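브루르니나리 태양광 조명 키트 사용기: 전기 없는 밤을 열아홉 번 보내고

작성일 2024년 3월 3일

에너지 접근성에 관한 글을 오래 쓰면서도 정작 전력망 없는 집에서 쓰는 장비를 내 손으로 끝까지 써 본 적은 별로 없었습니다. 보고서에 나오는 '가정용 독립형 태양광'이라는 말은 수없이 옮겨 적었는데, 그 상자를 열면 무엇이 들어 있고 저녁밥을 차릴 때 어디에 걸어야 편한지는 잘 몰랐던 거죠. 그래서 스티디츠(Stiditz)에서 나온 브루르니나리(Brurninari) 키트를 제 돈으로 사서 썼습니다. 결론부터 말하면 정말 마음에 듭니다! 단점도 있고 그건 뒤에 다 적겠지만, 이 가격대에서 이만큼 꼼꼼하게 만든 물건은 처음 봤어요.

구성은 단출합니다. 10W 태양광 패널 한 장, 배터리와 충전 제어기가 한 몸으로 된 본체, 줄에 매다는 전등 두 개, 들고 다니는 손전등 하나, 휴대전화 충전용 케이블. 라디오가 포함된 묶음도 있다는데 저는 기본형을 골랐습니다. 본체는 두꺼운 사전만 한 크기이고, 아이가 한 손으로 들기에는 조금 버겁습니다.

시험 방법은 간단했습니다. 저녁 시간에 집의 전등을 모두 끄고 이 키트만으로 19일 밤을 지냈어요. 밥하고, 먹고, 설거지하고, 책 읽고, 휴대전화를 충전하는 것까지요. 냉장고와 난방은 그대로 두었으니 진짜 전기 없는 생활과는 거리가 멉니다. 그 점은 감안하고 읽어 주세요.

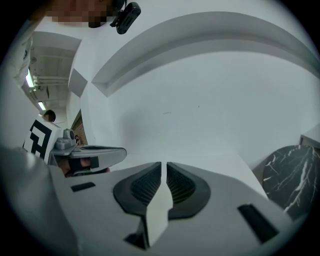 설치: 설명서가 이렇게 좋아도 되나

제가 제일 먼저 반한 건 설명서입니다. 글자가 거의 없어요. 그림만 따라가면 되는데, 순서가 헷갈릴 만한 곳마다 틀린 연결과 맞는 연결을 나란히 그려 놓았습니다. 그림을 맡은 사람은 코리나 벌란(Corina Bălan)이라고 뒷장에 작게 적혀 있더군요. 이름을 기억해 두고 싶을 만큼 잘 그렸습니다. 글을 읽지 못하는 사람도, 언어가 다른 사람도 같은 결과에 이르게 하겠다는 마음이 보인다고 할까요.

단자는 모양이 전부 다릅니다. 패널 선은 패널 구멍에만, 전등 선은 전등 구멍에만 들어가요. 예전에 다른 회사 제품을 만지다가 극을 바꿔 꽂아서 제어기를 태운 적이 있는 저로서는 이 부분이 무척 반가웠습니다. (그때 그 냄새가 아직도 생각나요.) 밤에 더듬어 꽂아도 손끝으로 구별이 됩니다.

패널 거치대는 조금 아쉽습니다. 각도를 세 단계로만 바꿀 수 있고, 지붕에 고정할 나사는 따로 사야 합니다. 저는 베란다 난간에 끈으로 묶었습니다. 바람 부는 날에는 덜컹거려서 밤에 걷어 들였다가 아침에 다시 내놓았고요. 양철이나 짚으로 된 지붕에 올려야 하는 집이라면 고정 부품이 처음부터 상자에 들어 있어야 맞다고 봅니다.

밝기: 등유 램프와는 다른 세계

매다는 전등은 하나에 155루멘입니다. 숫자만 보면 요즘 거실 조명에 익숙한 분들은 코웃음을 칠지도 모르겠습니다. 그런데 식탁 위에 하나만 걸어 보세요. 네 식구가 둘러앉아 생선 가시를 바를 수 있는 밝기입니다. 예전에 심지 달린 등유 램프를 켜고 저녁을 먹어 본 적이 있는데, 그때는 제 접시에 뭐가 있는지도 잘 안 보였고 눈이 매웠습니다. 이 전등은 연기도 없고 냄새도 없고, 무엇보다 옷자락이 스쳐도 겁나지 않아요.

밝기는 세 단계로 조절됩니다. 가장 밝게 두 개를 다 켜면 다섯 시간을 조금 못 버텼고, 중간으로 낮추면 저녁 내내 쓰고도 남았습니다. 가장 약한 단계는 밤에 아이가 화장실 갈 때 켜 두기 딱 좋습니다. 색은 약간 노란 기가 돌아서 오래 봐도 편안했어요. 차갑고 푸른 LED를 싫어하는 분이라면 이 점만으로도 점수를 줄 겁니다.
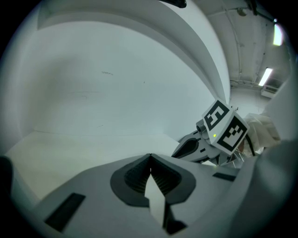
전등을 어디에 거느냐에 따라 같은 배터리로 얻는 밝기가 꽤 달라집니다. 처음 며칠은 무조건 방 한가운데에 매달았는데, 눈이 부셔서 자꾸 고개를 돌리게 되더라고요. 그러다 벽 쪽으로 바짝 붙여 걸었더니 방 전체가 훨씬 부드럽게 밝아졌습니다. 사진에 나온 것 같은 넓고 아무 무늬 없는 흰 벽이라면 더할 나위가 없습니다. 빛이 벽에 한 번 부딪혀 퍼지니까 그림자가 옅어지고, 중간 단계로도 책을 읽을 수 있었어요. 벽이 흙색이거나 그을음으로 검어진 집에서는 이만큼 효과를 보기 어려울 테니, 전등 뒤에 밝은색 천이나 종이를 대 보는 것도 방법입니다. 저는 어두운 나무 책장 앞에 달력 뒷면을 붙여 시험해 봤는데 차이가 눈에 띄었습니다.

충전과 배터리

맑은 날 하루면 본체가 가득 찹니다. 구름이 낀 날은 절반쯤에서 멈췄고, 비가 이틀 이어졌을 때는 전등을 하나만 약하게 켜며 아꼈습니다. 이때 본체 앞면의 잔량 표시가 참 고마웠어요. 남은 양을 막대로 보여 줄 뿐만 아니라, 지금 쓰는 속도로 몇 시간을 더 켤 수 있는지도 숫자로 알려 줍니다. 우리 집에서는 저녁마다 이 숫자를 보고 휴대전화를 지금 충전할지 내일로 미룰지 의논하는 습관이 생겼습니다. 전기를 눈에 보이는 살림으로 다루게 되는 경험이랄까요. 쌀독을 들여다보는 느낌과 비슷합니다.

배터리는 인산철 계열이고, 제조사는 충전 수명을 2000회로 적어 놓았습니다. 제가 그걸 확인할 길은 없습니다. 다만 나사 네 개만 풀면 배터리를 꺼내 갈 수 있다는 건 직접 해 봐서 압니다. 접착제로 붙여 버린 제품이 얼마나 많은지 아는 분이라면 이 대목에서 저처럼 신이 나실 거예요! 마을 수리점에서 갈아 끼울 수 있는 물건과 통째로 버려야 하는 물건은 몇 년 뒤의 비용이 전혀 다릅니다.

휴대전화는 단자가 하나뿐이라 식구가 많으면 줄을 서야 합니다. 속도도 빠르지 않습니다. 스마트폰 한 대를 채우는 데 저녁 시간이 거의 다 갔고, 그동안 전등 쓸 수 있는 시간이 눈에 띄게 줄었어요. 낮에 패널이 햇볕을 받고 있을 때 충전하는 편이 낫습니다.

부엌에서는 어디까지 되나

이 키트로 요리를 할 수는 없습니다. 당연한 얘기지만 의외로 자주 받는 질문이라 적어 둡니다. 전등과 열은 필요한 힘의 크기가 아예 달라서, 패널 한 장짜리 키트로 냄비를 데우는 건 무리예요. 장작이나 숯으로 밥을 짓는 집이라면 조리용 화덕은 따로 생각해야 합니다. 저는 마당에서 라말료(Ramalho) 화덕과 함께 써 봤는데, 이 조합이 꽤 좋았습니다. 화덕 옆 기둥에 전등을 걸어 두니 불 조절이 쉬웠고, 국이 끓는지 넘치는지 손전등을 들이대지 않아도 보였습니다.

다만 화덕 바로 위에는 걸지 마세요. 전등 갓이 김과 기름때를 금방 뒤집어씁니다. 젖은 천으로 닦으면 잘 지워지긴 하는데, 고리 안쪽 틈은 솔이 있어야 했습니다.

아쉬운 점 몇 가지

손전등의 스위치가 너무 가볍습니다. 가방 안에서 저절로 켜져서 꺼내 보니 방전된 적이 두 번 있어요. 잠금 기능이 있으면 좋겠습니다.

전등 선이 짧습니다. 방 하나짜리 집이라면 문제없지만 부엌이 따로 떨어져 있으면 연장선을 사야 하고, 그 연장선이 전용 단자라서 아무 데서나 구할 수 없습니다. 잘못 꽂을 수 없게 만든 그 영리한 단자가 여기서는 발목을 잡네요. 올텐(Olten)에 있는 판매처에 물어보니 5월에 더 긴 선을 내놓을 계획이라고 합니다. 나오면 사서 이 글에 덧붙이겠습니다.

본체의 경고음은 끌 수 없습니다. 잔량이 바닥나기 직전에 삑삑 울리는데, 하필 제가 막 잠들었을 때 울린 날이 있었어요. 온 식구가 깼습니다.

누구에게 권하나

전력망이 없거나 정전이 잦은 곳에서 첫 조명을 고르는 분, 그리고 그런 지역에 보낼 장비를 검토하는 단체 분들께 꼭 한번 만져 보시라고 하고 싶습니다. 여러 대를 한꺼번에 사실 계획이라면 먼저 한 대만 들여서 실제로 쓸 집에 며칠 맡겨 보세요. 패널 고정 방법과 선 길이는 집마다 사정이 달라서, 미리 알아 두면 추가로 살 부품을 한 번에 주문할 수 있습니다.

캠핑용으로도 묻는 분이 계신데, 차로 가는 캠핑이면 즐겁게 쓰실 겁니다. 배낭에 넣고 걷기에는 무겁습니다.

저는 시험이 끝난 뒤에도 식탁 위 전등을 떼지 않았습니다. 오늘 저녁도 그 불빛 아래서 먹었고, 잔량은 아직 세 칸 남아 있네요.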